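September 2024
Bench 2, gripper comparison, cups and drying rack

Finally got a full day on the cup task and I'm so glad we stopped arguing about fingers on the whiteboard and just ran them. Three sets to compare: the hard Bisine fingers that came with the arm, the Sundlow soft pads Rūta ordered in August, and the black rounded ones Jaanus printed (file is in the shared folder under Lubis, version with the longer tip). Same arm, same controller settings, same cups for all three. Wrist camera on the whole time.

Morning

Calibration first. The wrist camera offset was off again after the finger change, enough to miss a rim, so I redid the hand-eye routine with 20 poses. Took less time than making coffee. Austra's script now writes the old offset to a backup before it overwrites anything, which saved me when I typed the wrong config name (thank you Austra!).

Bisine fingers: strong, exact, and no forgiveness at all. If the approach angle is right they pick a cup up beautifully. If it's a few degrees out they push the cup along the table and close on air. Jaw force is set at the lowest step the controller allows and I'd still like one lower.

Sundlow pads: lovely grip on a standing cup, really lovely. Trouble starts when the cup is lying down. The pads are thick, so getting one inside the mouth and one outside takes more room than we have, and the lower pad drags on the tabletop. Žydrūnas thinks we could trim them. I'd want to ask Rūta before anyone takes a knife to them.

Afternoon

On to the printed ones, and this was the fun part. The tips are narrow and blunt, and they get in close to the table without catching. I ran sideways cups first, then moved on to the rack.

Wrist views, one with the green cup on its side between the fingers, one with the rack and the other cups:

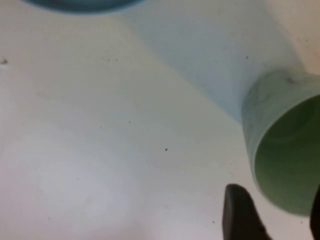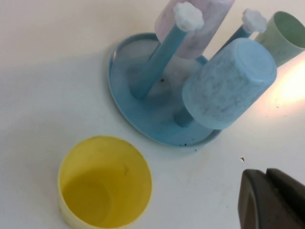 Notes on the camera

Exposure needs work. The white table fools the auto setting and we get washed-out patches whenever the light comes in low. In the rack view there's a warm glare at the right edge, beside the light blue cup, exactly where I'd want clean pixels for an edge fit. I locked exposure at 975 for the last block and the rims got much easier to find. Lorna suggests a matte mat under everything. Cheap, try it.

Field of view is the other thing. Close in, the camera loses a good part of the cup just when we most want it. With the green one on its side we have the rim and the opening but the cup runs out of view on the right, so the estimate of its long axis is mostly carried over from the approach. A wider lens would fix that. So would tilting the mount back a little, and I can print that tonight.

The fingers being black on white is great for masking, by the way. Simple threshold, a bit of cleanup, and the tips come out clean. I was ready to train something for that and didn't have to.

Notes on the controller

Logged 483 MB over the day with the Clorkance recorder, no dropped messages that I could find. The force trace is much less noisy than on the old box. You can see the moment of contact in the raw signal without filtering, and I got a little carried away plotting it for everyone who walked past.

One complaint: the gripper reports "closed" on a timer if the jaws stall, so a cup held gently and a missed cup can look alike in the status field. Use jaw width. I've put a check in the pick script, please don't take it out.

Where I've landed so far

Printed fingers for the cup task, unless something surprising comes up. They were the easiest to place around a lying cup and they cost us nearly nothing. Bisine set goes back in the drawer for the insertion work, where being stiff is a good thing. Sundlow pads stay out on the bench. I still want to see them on the softer objects.

The hanging step is the hard one with any of them. The pegs lean outward, so the cup has to come on along the peg's own line, and the flower-shaped caps are wider than I'd allowed for in the path. Jaanus and I sketched an approach with the wrist rolled a little earlier, before the mouth of the cup gets to the cap.

To do

Print tilted camera mount (me)
Matte mat, ask Lorna which one she had in mind
Rolled-wrist path for the outer pegs, with Jaanus
Ask Rūta about trimming one pair of pads
Wipe down the table before the next run, the specks show up in the blob detector
Write the exposure value into the config so it survives a restart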